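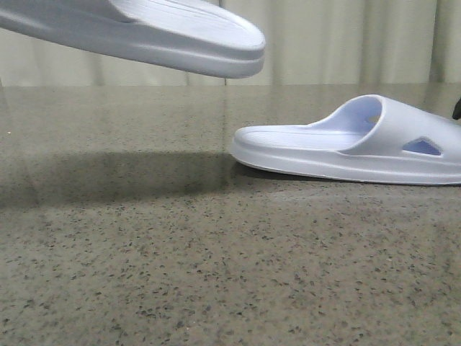
Budget for a second arm, or fix what we've got?

**gumnut_garage** wrote:

Hi all, long-time lurker, first proper post so go easy on me. I run a little footwear handling project with a mate's workshop in Kennedy. We sort returned casual shoes for a couple of online sellers, and I'm trying to get a single arm to pick them up, turn them and set them down in pairs. Slides first, then runners, then whatever turns up in the box.

I've got the green light to spend a bit before April and I keep changing my mind about what on. The arm is an Oria, the cheap one with the plastic elbow cover. Four quotes so far, and the one I like best is $2,242 delivered for a second Oria with the same mount. Bustholm came in dearer but they throw in a year of parts and a phone number that gets answered. The other two I've more or less crossed off because neither would put the freight in writing.

My question is whether a second arm is the right purchase at all. Part of me reckons I should be buying better fingers, a decent bench and some lights, and leaving the rest in the bank. What would you do with the money?

**halfturn** wrote:

Fingers first, every time! I bought the second arm before I'd sorted the gripper and all I got was two arms dropping the same shoe. Moulded slides are a pain because the strap is wide and curved and the sole is thick, so you either need a jaw that opens well past it or you go in by the strap. Work out which way you're picking before you spend a cent on anything with motors in it.

Also, what surface are you on? I ask because my first bench was shiny and my depth readings were rubbish until I put a mat down.

**gumnut_garage** wrote:

Polished stone, with speckles, and yes it does throw reflections back. It's also level and weighs a tonne, so I've been loath to swap it. We're doing white slides on it this month, picking one up and setting it down with the toe heading whichever way the packing sheet asks for.
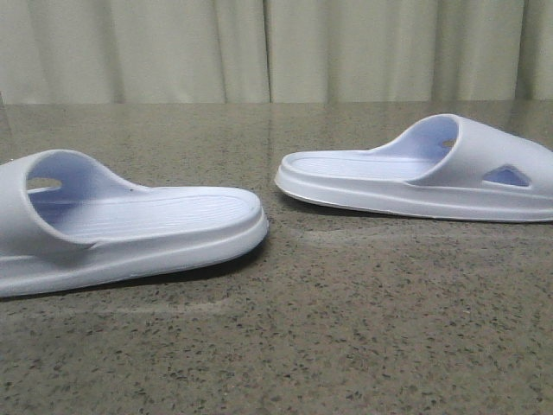
Photo: gumnut_garage, own work. Please ask before reposting.

A mat would be what, $30 from the hardware shop? I feel a bit silly that it isn't on my list yet. White shoes on a pale curtain isn't helping either, so I might price a darker backdrop while I'm at it.

**quoll_controls** wrote:

I'll disagree with halfturn, sorry mate. Fingers are consumables and you'll be buying them forever, so they belong in the running costs. The arm is capital and the price only goes one way. If you've got approval to spend now, spend it on the big thing and find the small stuff out of petty cash.

My rule for the yearly budget is $500 a year per arm for pads, cables, screws and the odd servo. I've gone over it once, when I let a cable rub on the elbow for months (my own fault, I could hear it).

**halfturn** wrote:

That's fine if you've got petty cash! Plenty of us have one bucket, and when the bucket's empty the shiny new arm sits under a sheet. I'd still rather see one arm working all day than two working until smoko.

**gumnut_garage** wrote:

One bucket here too, unfortunately. Quoll, does your $500 include cameras? I've been treating them as throwaway. There's a webcam on a clip mount and a little camera up at the wrist, and I haven't put a dollar against replacing either. The wrist one is the one I'd miss, because it's what lets me check a sole close up, tread and all, and I'd like to be quoting for runners by the time the new gear lands.

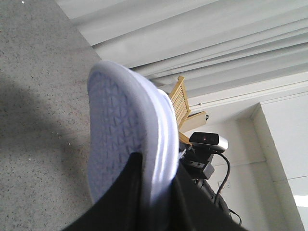 **tin_lid** wrote:

Cameras need their own line in the budget, I'm with you there. I allow $150 each and buy a spare of whatever's on the wrist on the same day as the first one, because by the time it dies the model's been dropped and the new one has different screw holes. Ask me how many brackets I've reprinted.

On the arm question, have you looked at the Titon? It's slower than the Oria but the gripper opens wider and you can buy the jaws separately. If your sellers don't care about speed it might let you skip the second arm for another year.

**quoll_controls** wrote:

Titon support is woeful though. I waited and waited on a power supply and ended up soldering a lead. If it's down to support I'd pay the extra for Bustholm and sleep better.

**tin_lid** wrote:

Mine's been good as gold, so there you go. Might depend who picks up the phone.

**gumnut_garage** wrote:

Righto, here's where I've landed for now. Mat and backdrop this week. Wider jaws for the Oria I already have, plus a spare wrist camera. Then I'll ask Bustholm if they'll hold their price until April, and if they won't I'll go with the second Oria. I haven't ruled out the Titon but I'd want to get my hands on one first. If anyone near Kennedy has one running, I'll bring lunch!

Quoll, I know you think I'm doing it backwards. You may well be right.

**quoll_controls** wrote:

I do, and I'll remind you in April. Get the freight in writing whoever you go with.

Reader comments (3)

**pademelon7:** Check whether the mount is included in that Oria price. Mine was listed on the quote and then billed separately.

**bench_rat:** I went second-hand for arm number two and have no regrets. Colour doesn't match, who cares.

**saltbush:** Could you put up the packing sheet too? We do thongs and sandals and I'm still labelling left and right by hand.

Last reply 19/10/2022 | Contact the moderators | © Small Automation Board, posts remain with their authors | Back to top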